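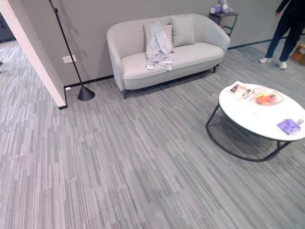
Ní Chonaill Room Users' Group, Lircombe
Minutes of the meeting held on May 20, 2023

Present: Teresa Brophy (chair), M.L. (minutes), P.D., R.A., J.K., S.W.
Apologies: H.T., who sent comments on the cushions, taken under item 4.

1. Minutes of the last meeting

The April minutes were agreed with one correction. Under "Lighting" it should have said that P.D. liked the floor lamp, and the word "disliked" was a slip of the pen. P.D. was very gracious about it and would like it known that he still likes the lamp.

2. Matters arising

Shelf for the corridor: P.D. has measured up and will bring a drawing next time.
Key safe: new code in use. Anyone who hasn't had it should ask Teresa in person and please not by text.
Noticeboard: R.A. has taken down everything out of date, including a poster for a plant sale that most of us had grown quite fond of. Warm thanks.

3. How the room is looking

Teresa opened by saying how pleased she was with it, and there was a good deal of agreement round the table! The pale sofa against the grey wall looks calm without being chilly, and the round white coffee table has settled the argument about corners (R.A. has a bruise from the old one and was happy to see it go). The striped carpet tiles came in for a lot of praise. J.K. had been worried they would make the room feel busy, and said she had completely changed her mind – the long thin stripes do something lovely to the floor, especially with so much plain wall above them.

S.W. asked whether the tiles could be lifted singly if something was spilt. P.D. thought so and will check with Senitz, who supplied them. Until we hear back, please blot spills and don't scrub.

The black base of the floor lamp is heavy and should stay where it is. J.K. asked people not to pull the lamp across by its pole when they want more light to read by. If you want it nearer, get someone to help you lift it.

4. Blankets, cushions and the end-of-session tidy

This took up most of the meeting and was the liveliest discussion we have had in ages.

R.A. reported that the sofa is often left with things on it. Clothes get put down over a cushion and stay there, the cushions slide flat, and the blanket ends up in a heap. None of this is a disaster, but the next group comes in and spends its first few minutes clearing up, and it is such a nice room to walk into when it's been put straight.

It was agreed that the last group of the day will do a short tidy in this order:

Clothes and bags off the sofa first, and anything left behind into the box under the noticeboard.
Blanket picked up, shaken out and folded.
Cushions stood up against the backrest, side by side.
Coffee table cleared and wiped.
Lamp off.

S.W. asked for some guidance on folding the fleece, because everybody does it differently and it never sits well. Teresa gave a demonstration with a tablecloth, which caused great merriment. Her method is to pick it up by one edge and let the rest hang before finding the corners, then fold it lengthways, lengthways again, and lay it along one arm of the sofa. J.K. rolls hers. After a friendly vote it was settled that folding is the house style and J.K. may roll at home.

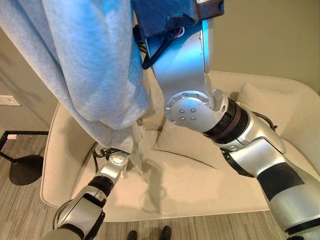 The light blue fleece and the sofa with its cushions (item 4).

There is some pilling on the blue fleece. M.L. has a fabric comb and offered to go over it gently. R.A. suggested washing it inside a pillowcase at a low temperature and leaving out the softener, which she has found works well on her own. Both to be tried, comb first. Nobody wanted to replace it. It's soft, the colour is beautiful next to the pale upholstery, and it gets used every single week.

H.T.'s comments on the cushions were read out. She would like a bit more colour and proposed mustard yellow. There was some support for this, P.D. being strongly in favour and J.K. strongly against. Teresa felt that the plain cushions were part of what made the room restful, and wondered whether colour might come in through a second blanket. Agreed to look at samples from Lenilska, who do a very good woven throw, and to bring them to the next meeting so that they can be seen on the sofa itself. No decision until then. M.L. to let H.T. know that mustard is still in the running.

S.W. asked whether the cushion covers come off for washing. R.A. to find out before anyone tries.

Action: R.A. (covers), M.L. (fabric comb, and speak to H.T.), Teresa (Lenilska samples).

5. Greys, and what goes with them

J.K. has been collecting bits of fabric and paint card and spread them all over the table. It was fascinating to see how many sorts of grey there are once you start laying them next to each other! Some lean towards blue, some are almost silver, and a few turned out quite pink when she held them by the window. She would like any new textiles to be chosen in the room, in the evening and with the lamp on. This was thought very sensible and carried without a vote.

P.D. said that black should be counted as one of the room's colours too, with the lamp and the skirting, and that a touch more of it would be welcome. A black picture frame was suggested. J.K. to try one in card before we spend anything.
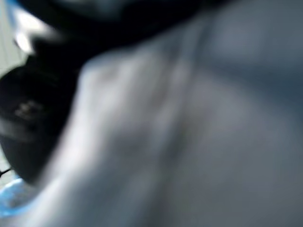
Grey and black, very close to (item 5).

6. Money

The furnishing fund stands at £2,818. Teresa proposed setting aside £60 for washing and small repairs so that people needn't keep coming to a meeting over a packet of thread. Seconded by S.W. and agreed.

P.D. asked whether any of the fund might go on a second sofa. There was real interest, though R.A. pointed out that the floor space is a large part of the charm, and the stretching group needs all of it. To be kept on the list for the autumn.

7. Bookings

The room has been busy, which is wonderful. The knitting group would like to start half an hour earlier and the reading group has no objection. S.W. to change the wall chart.

Groups are reminded that drinks are fine on the coffee table, with a mat. Drinks are not fine on the arms of the sofa, however level they look. Teresa will buy mats.

The wall socket behind the lamp is free for charging phones as long as leads are not left trailing over the carpet.

8. Any other business

J.K. brought a lemon cake and was thanked at length.

S.W. wondered whether we might hold an open afternoon so that people from the rest of Lircombe can come and sit in the room. Everyone loved this. Teresa and S.W. to suggest 2 possible afternoons and bring them to the next meeting, along with a thought or two on tea.

P.D. asked for the meeting to be held in the room itself next time instead of round the big table. Agreed, bring a chair, as the sofa only goes so far.

9. Next meeting

Date to be fixed once S.W. has the new wall chart up. Start time will be 3 o'clock. Items for the agenda to M.L., please, on paper if possible.

Minutes taken by M.L. and checked by Teresa Brophy.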